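The Shelf, the Basket and the Pear

March
By Makis Christodoulou

The robotics club at Nondville college meets at four in the afternoon, when the other classes have left the building. It has 14 members this year, and most of them had never written a line of code before they joined. Their project has a simple title, "Bring me the fruit". The robot must find the fruit in a shelf, pick it and put it in a basket. Then it must do the same again with the fruit in other places.

Nuria Seyoum, who teaches the club, chose fruit on purpose. "A cube is too kind to students," she told me. "Every side of a cube is the same. A pear has a thick end and a thin end, and the gripper must decide where to close."

She gave the students one rule at the beginning: the left arm keeps the basket, the right arm does the picking. Kwesi Amoah wanted to change the roles, and the discussion took a whole evening. The rule stayed.
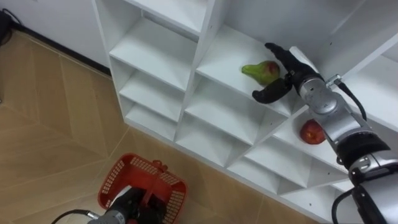

6 min read

With the pear lying on its side and the fingers still open, the right arm is at the point which the students call "the polite distance". From this point the program has to choose its last movement. Fuseini Alhassan wrote this part, and he has rewritten it nine times. The dividers of the shelf are his main worry, for they meet at an angle and leave the fingers less space than a straight box would do. The apple in the lower compartment brings another problem -- the arm passes in front of it on the way to the pear.

Mohammed-Awal Sowah keeps the notebook of the attempts. There are nearly 1000 lines in it, all by hand, and he marks a dropped fruit with a small cross. I asked him if he was tired of crosses. He said that he learns more on the evenings when he has to draw many.

In the spring the club will show its work at the Ametepe student meeting, against teams with older members. Mrs Seyoum does not speak much about winning. She wants the group to explain each failure to the judges in clear words, and they practise this also, standing up, at the end of each session.

When I left, Kwesi was asking again about the left arm.

Comments

femi_k: My daughter is in this club and now she looks at the fruit bowl in a very strange way.

Old Solder: Which side do they pick the pear from, the neck or the wide end? The article does not say.

Tilda: Good luck at Ametepe!

Related
Femska opens its workshop to evening students
Nanis school team builds a weather station
How to start a robotics club with four people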